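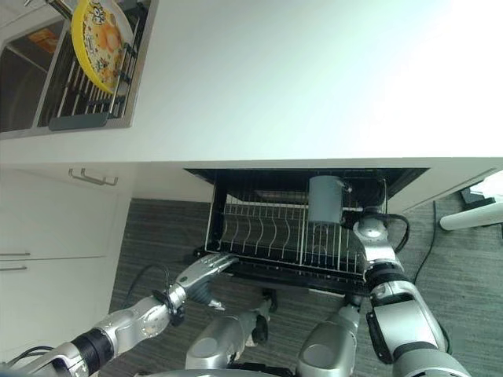
Bayu Ong replied:
Zandeo's invoice lists the pouches by net weight, and the state form wants ounces per SKU. If you convert at the case level you pick up rounding error on every line. Convert per pouch, then multiply.

Fouzia Abbasi replied:
Disagree. Our auditor accepted case-level conversion two years running. The form asks for total taxable ounces and has no column for SKU. Check the revision date in the footer. You may be on the old one.

Bayu Ong replied:
I have the current one. Schedule B, second page, has the SKU column. It applies if you carry pipe tobacco and cigarette tobacco from the same distributor, and we do.

Fouzia Abbasi replied:
We only stock cigarette tobacco, so that explains why I never filled it in. I still think the rounding is trivial.

Haziq Latuheru replied:
On 2,360 pouches it isn't. I got a deficiency notice for exactly this in April. The amount was small but the penalty had a fixed minimum, and answering it took most of a day.

Separate question. Does anyone know how returns are handled? Jukstead took back 180 pouches of the Menon blend because the warning label was the wrong size. Tax was already paid on them.

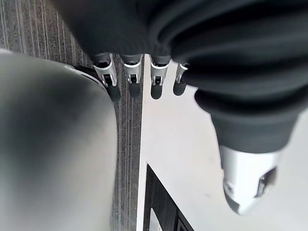

Re: Credit for returned stock

Marlina Nair replied:
You claim it on the return for the month the distributor issues the credit memo, whatever month the goods left your store. Attach the memo. If it shows dollars only, ask for one with weights.

Haziq Latuheru replied:
The memo is dollars only. Jukstead says their system can't print weights.

Syahrul Pangaribuan replied:
It can. We buy from the same warehouse in Gedumside and get weights on every memo. Ask for the itemized version. Ours covered 544 pouches and went through without a letter.

Bayu Ong replied:
One caution. If the original purchase went in at case level and the credit is per pouch, the two won't tie out. Amend the first return before you claim.

Fouzia Abbasi replied:
I would not amend over a fraction of an ounce. Put a worksheet behind the memo showing both methods and file it.

Haziq Latuheru replied:
Itemized memo requested. I'll hold the claim until it comes in.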